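Teaching the arm by hand, week whatever

May 11, 2026

I have been putting off writing this one because the results are mixed and I kept hoping for a cleaner story. It is not coming, so here are the notes as they stand.

Back in January I started collecting demonstrations for a simulated arm. The setup is simple enough. I sit at my desk with a controller, I drive the gripper around a simulated room, and every run gets saved as a list of poses, gripper openings and camera views. Later a policy is trained on those runs and I find out how badly I drive.

The simulator setup is one I call Clarach. It started as somebody else's kitchen project and I have been adding rooms to it ever since. The controller side is a small program named Varkard that reads my hand motion and turns it into target poses for the gripper. Both of them crash, though Varkard crashes less than it did.

My goal for this round was 200 good demonstrations of one task: go to the garbage bag, take it by the knot, lift it. I picked the bag because I was tired of cups and blocks. A cup has a nice rim and you can be sloppy with it. A tied bag gives you one small thing worth grabbing, and it is at the top, so you have to come down over it and be pretty well centered before you close.

My first 50 runs went in the trash, and the reason was me. I was driving the way I would reach for something with my own hand, in one curved swoop, changing direction as I got close. It felt natural and it recorded fine. The policy trained on it would float over to the right area and then wander, as if it were waiting for someone to tell it what came next. When I played my own runs back I could see why. No two of them approached the bag the same way.

So I made some rules for myself. I will list them as I wrote them on the pad next to the keyboard.

Move sideways first, at height. Stop above the knot. Turn the wrist if it needs turning. Go straight down. Close. Wait a beat. Go straight up.

That is a dull way to drive. It also worked much better. The wait after closing was a suggestion from Michalis Triantafyllou, who left a comment on an earlier post. He pointed out that if you start lifting while the fingers are still closing, the recorded action at that moment is a blend of two things, and the policy learns the blend. I tried it both ways and he was right. I had been lifting early in a lot of my runs without noticing. 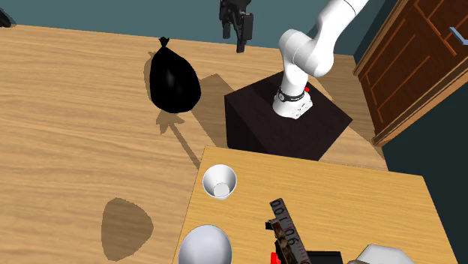 The other thing I had to fix was my viewpoint. For a long time I drove while looking from the side, near floor level, because it looked good and I could see the fingers clearly. From down there I could judge height very well and had no idea how far away anything was. I would come down behind the bag, or in front of it, and then nudge forward and back until I had it. Those nudges all end up in the data. With a high view of the floor I can use the shadows to line things up, and then I only have to be careful about height on the way down.

I now keep two windows open, the high one large and a side one small. I look at the large one until I am over the knot, then I look at the small one for the drop. Switching at the same point every time seems to make my timing more even too.

Some notes on speed. I tried driving slowly for a whole evening, thinking that careful would be better. The runs came out long, with a lot of nearly motionless steps in them, and the policy picked up the habit of sitting still. After that I went back to a normal pace and only kept the two pauses I wanted, the one above the knot and the one after closing. If I hesitate anywhere else, I throw the run out and start over. It takes 30 seconds to redo one, so there is no point in being sentimental about it.

I also stopped saving runs where I missed and then recovered. I know there is an argument for keeping them. The idea is that the policy will make mistakes and should see how to get out of them. I agree with that in principle, but my recoveries were messy, and mixing them in with the clean runs made everything worse. My plan is to collect recoveries separately, on purpose, starting from a bad position and driving out of it with the same rules. I have 9 of those so far. They are surprisingly tiring to do.

Starting positions matter more than I expected. I had been leaving the arm wherever the reset put it, and the reset always put it in the same place. That gave me a policy that did well from that place and poorly from anywhere else. Clarach has an option to shift the start pose a little on every reset, and I had it turned off from back when I was chasing a different bug. It is on now – I lost most of a weekend to that checkbox.

One problem I have not solved is the bag itself. How it moves when you lift it depends a lot on the physics settings, and I have not found settings I believe in. If it is too stiff it acts like a rock with a handle. If it is too loose, the simulation slows down so much that driving by hand is unpleasant, and I start making lag mistakes. For now I am on the stiff side. I don't expect a policy trained this way to do well on a real bag, and I am not going to claim it does.

A reader asked whether I would get better data by guiding a real arm by hand, just holding it and moving it through the task. Probably, for some things. You feel the contact, and you don't get lost in depth the way you do on a screen. I don't have an arm at home and I don't have room for one, so remote control in simulation is what I can do.

Next up is the recovery set, and then the same task with the bag moved closer to the base, where the elbow has to fold more. I have tried a few of those already and my wrist angle is all over the place. I may need to add a line to the pad.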